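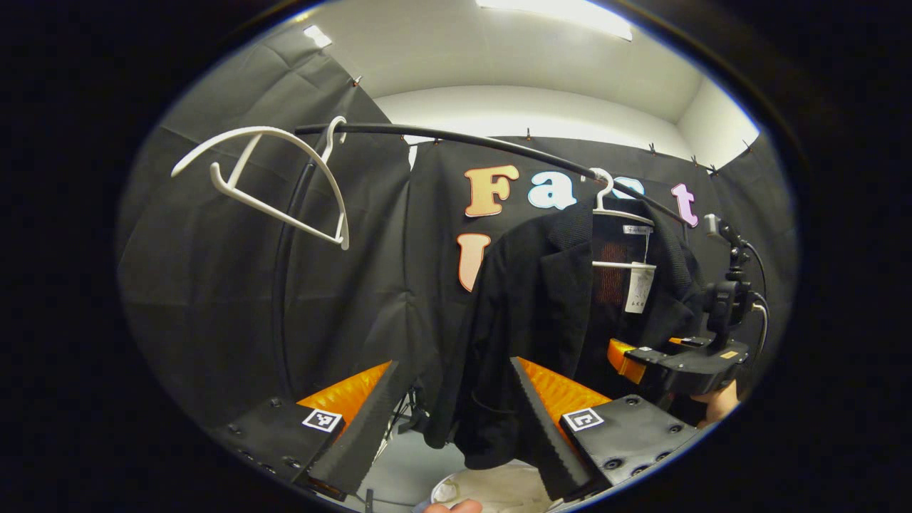 A black jacket and a spare hanger on a curved rail.

I want to make a case for the boring half of memory research, the half about forgetting, because I think it's some of the most exciting work in psychology right now!

We love studies on super-memorizers. Tell people that somebody can recite 1,000 digits and they lean in. Tell them that a lab has spent 5 years on why people walk into a room and lose the thread of what they came for, and they look at their phones. But which of those things happened to you this morning?

I got hooked on this through a small study run by Setareh Jafarzadeh and her team in Lindholm. They asked 1,137 adults to keep a diary of every little slip for 2 weeks: the name that wouldn't come, the kettle filled and never switched on, the coat left behind at lunch. Then they looked at what people had been doing in the minutes before. What stood out was how often a slip came right after a change of place or company, at a doorway or the end of a phone call, or when a coworker stopped by to chat.

I love this. It fits the idea that the brain cuts the day into chapters (researchers call them events) and puts one away as it opens the next. Your plan to grab the scissors gets filed with the kitchen, and you're already in the hall. A memory that kept every chapter open at once would be a terrible thing to live with, I suspect, all noise and no story.

Diaries have their problems, of course. People forget to write down what they forgot, and a study like this can't say what caused what. Jafarzadeh's paper says so plainly, and I'd like to see it repeated with older adults and with people who work nights.

Still, I'd put money into this kind of work before another round of brain-training games. It's cheap, it starts from real life, and it might help a nurse changing shifts or a pilot coming back to a checklist after an interruption. As for me, I've started saying my errand out loud as I go through the door. My kids think it's hilarious, and I come back with the scissors more often than I used to.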